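Skerkedside Parcel Handling Project

The Skerkedside Parcel Handling Project is a student robotics project in which participants program a two-armed humanoid robot to weigh and sort small parcels. It is run as an elective course and is open to students in the final two years of their program. The course is directed by Štefánia Lukáč, who wrote the original task description, and the laboratory sessions are supervised by Zerrin Yalçınkaya.

History

The project grew out of an evening club known as Pluro, whose members built small wheeled machines for regional contests. Interest in contests had declined, and the club's later members asked for work that resembled a real job in a warehouse or mail room. A proposal for a credit course was accepted in January, and the first public demonstration was held on February 23, 2023. The name Pluro was kept for the software that students write and hand down from one class to the next.

Course structure

Enrollment is limited to 24 students, who work in teams at a shared station. The station consists of a table, a conveyor belt, a digital scale with a steel tray, and a plastic crate. Parcels are mostly soft plastic mailer bags. These were chosen over cardboard boxes at the request of Lukáč, who considered boxes too easy -- a bag folds, slides, and changes shape each time it is gripped. 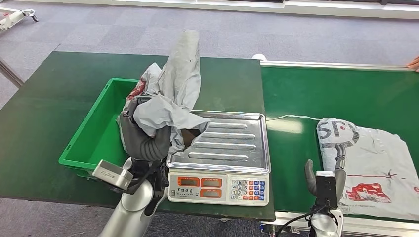 Each team must complete the full cycle of picking up a parcel, placing it on the scale, reading the weight, and moving the parcel to the crate. Early sessions are carried out by remote control, with one student guiding the arms and another keeping a written log. The recorded motions are then used to train the robot to perform the same steps without a guide. Teams are expected to collect 300 usable recordings before training begins. Recordings in which a bag is dropped are kept in a separate set and may be used in the written report.

Assessment

The final test is known as the Lerkalska run, after the room in which it was first held. A team is given 20 parcels in mixed order and is graded on correct placement, accurate weight records, and handling. Speed counts only in the event of a tie. A team may stop the robot 2 times without penalty; further stops reduce the handling score. The written report carries the same value as the run itself.

The Šindelář Prize is awarded to the team with the clearest report. It may be given to a team that did not pass the run, provided that the causes of failure are well documented.

Safety rules

Students may work beside the conveyor during a session, but must keep their hands clear of the arms while these are moving. One team member is assigned to the stop button at all times -- this duty may not be combined with keeping the log. New students complete a short safety lesson with Yalçınkaya before their first session.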